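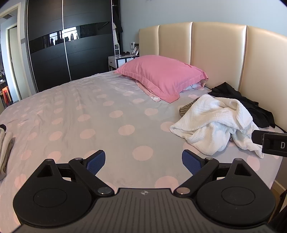 I've been sewing and selling duvet covers under the Pidari name for six years now, and the one people write to me about most is still the Dot. I get why! It's a big, cheerful print - large light pink dots on a pale lavender-grey ground - and it makes a bed look friendly even when you've done nothing more than pull the cover up and walk away. Soft wrinkles don't bother it either. I haven't ironed mine since August and I don't plan to.

Pidari Dot Duvet Cover, Queen
Price: $84
Item no. 353
In stock

The fabric is a cotton percale called Duan. I tried a sateen first and it was lovely to touch, but I slept hot under it and it snagged on my ring, so back to percale I went. Duan starts out a little crisp (some people love that, some don't) and gets softer with washing. If you want it soft from night one, run it through the wash twice before you put it on.

It closes at the foot with buttons, and there's a cotton tie inside each corner so your comforter stays put. Please use the ties. I skipped them for years on my own bed and woke up every morning with a lump of down at my feet and two empty corners up top.

Size and fit
Queen only for now. The cover measures 90 by 90 inches, and I cut it with a little extra for shrinkage. A full-size comforter will swim in it. A king is on my list, but the print has to be matched at the seam on anything wider and I'm not happy with my samples yet.

Care
Machine wash cold, inside out, buttons done up. Tumble dry low and take it out while it's a tiny bit damp. No bleach, it's hard on the pink.

Goes with
Pirnorik pillowcases in plain gray, or the Vidix flat sheet if you like white next to a print. I'd keep the rest of the bed simple, but I have a friend who piles stripes on top of hers and it looks great, so what do I know.

Shipping and returns
Orders go out from my studio twice a week. You have 20 days to send it back unwashed for a full refund - just keep the bag it came in.

Page updated Jan 25, 2020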